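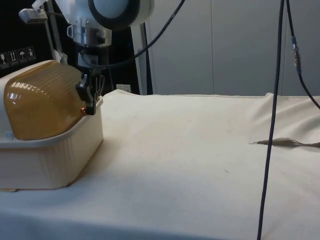

El pan de ayer también cuenta

Queridos vecinos: después de tantos correos sobre la masa madre, tocaba hablar de lo que viene luego, cuando la hogaza ya está en casa y hay que hacerla durar. En el horno Brukance llevamos desde octubre probando con las de centeno, y la corteza nos ha dado más de una sorpresa.

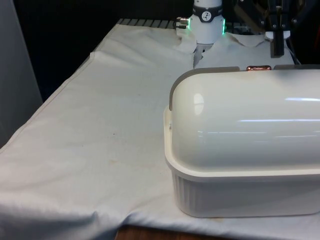
¿Se puede guardar el pan en la nevera? Mejor que no: con ese frío la miga se endurece antes. Si no lo vais a comer pronto, cortadlo en rebanadas y al congelador.

Para el día a día, una bolsa de tela y un rincón fresco bastan.
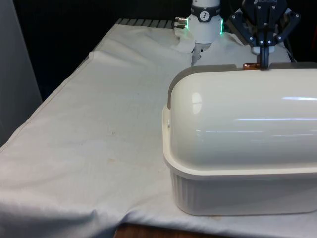 La hogaza entera aguanta mucho más que la cortada, eso ya lo decían en mi casa, y la nuestra llega a los 5 días con bastante dignidad. Dejadla enfriar del todo antes de guardarla – ya sé que cuesta, con ese olor – y apoyadla por el lado del corte. Una tapa abombada como la de ese recipiente blanco viene muy bien para las hogazas altas, que si no acaban aplastadas contra algo. Y las migas, fuera cada poco, que el moho empieza por ahí.
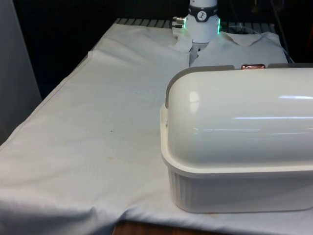

Arabzadeh nos escribe que ella tuesta las rebanadas viejas con ajo y las echa a la sopa, y que en su casa ya no sobra ni un pico. Esta semana lo probamos, ¡y con un buen caldo!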